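Bin lining with the Markport two-arm unit: setting-up notes

Changing a bin liner takes a person a few seconds and is still one of the harder jobs to hand to a machine. Thin plastic clings to itself, changes shape when touched and gives a gripper very little to hold. These tips apply to the Markport household unit with the standard two-finger grippers, as supplied on the monthly hire plan from the Billesbridge depot.

Bin. Use a round plastic wastebasket with a plain rim. Swing lids and pedal bins are not supported. A light bin slides on carpet when the liner is pulled, so put a flat weight in the base before the bag goes in.

Liners. Loose bags work better than bags on a roll. Tearing along a perforation needs two firm grips and a sharp pull, and the unit will often tear the bag instead. Separate the bags by hand and open the mouth of each one slightly. We went through 47 liners in testing and dropped the thinnest grade after the first nine.

Approach. Leave clear floor on both sides of the bin so that each arm can reach the rim without crossing the other.
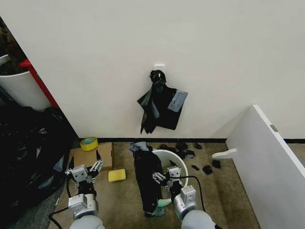
The bag should go over the near edge of the rim first, with a good length hanging down outside. If the overhang is short, the liner slips in as soon as the far side is pulled across. Set the overhang to "long" in the task menu; the default is too mean for most bags.

Grip force. Start at the lowest setting and go up one step at a time. High force does not stop slipping — it makes holes. Wipe the finger pads with a barely damp cloth and let them dry before the next run.

Scraps. Pick up torn plastic between runs. Small dark pieces near the bin can be taken for the edge of the bag, and the arm will then reach for the floor.

Cables. Check that the wrist cables have slack at full reach and do not rest against the bin.

Cost. The unit was quoted at 393 a month, or 541 with the Eze soft-goods package, which adds bag and cloth handling. The basic plan will not line a bin. Spare finger pads come from Cultley and are charged separately.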